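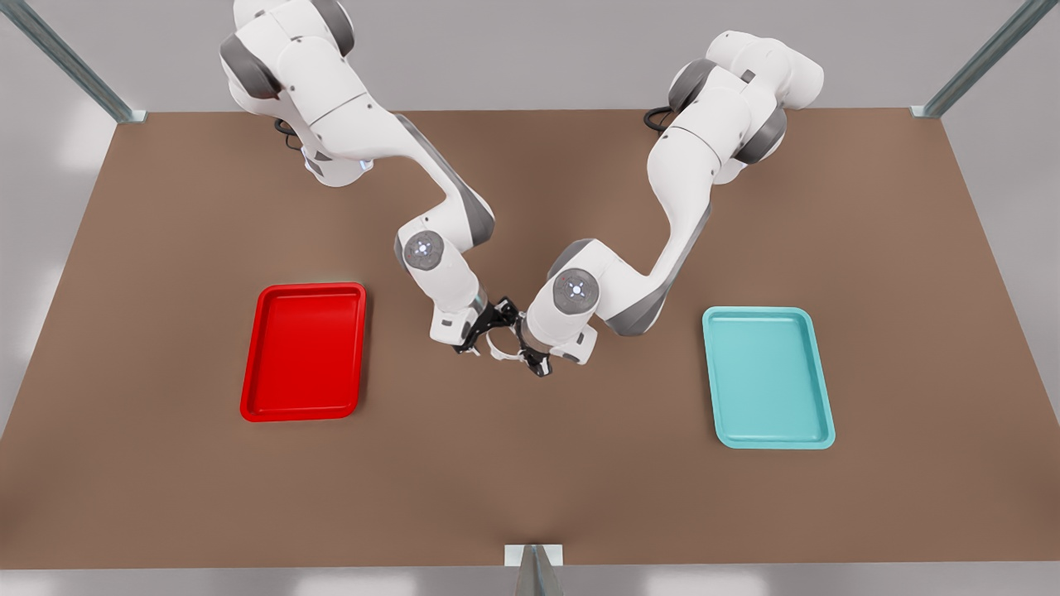 The owner of the Torthorpe repair shop started out fixing vacuum cleaners in her garage. She now takes in 500 small appliances a year, most of them from people who live in Drutholm and the streets near the river.

"People think the motor goes first," she says. "It's usually a switch or a cord."

She charges a flat $40 to look at a machine and puts that toward the repair. December is her slowest month. "They buy a new one as a gift and the old one goes in a closet – then I see it in spring."

Parts are the hard side of the business. She keeps 933 of them in labeled drawers and still has to order most weeks.
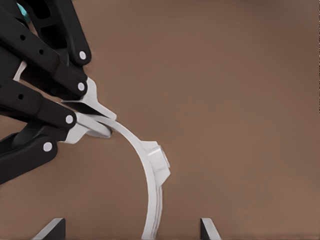
Plastic is what she complains about most. A cracked housing can end the life of a blender that runs fine, and makers rarely sell the shell alone. A curved white part like the one held in those black fingers is hard to glue well, she says, and harder to match in color. "White is never the same white."

She has no plans to move to a bigger place. "I can reach everything from my stool."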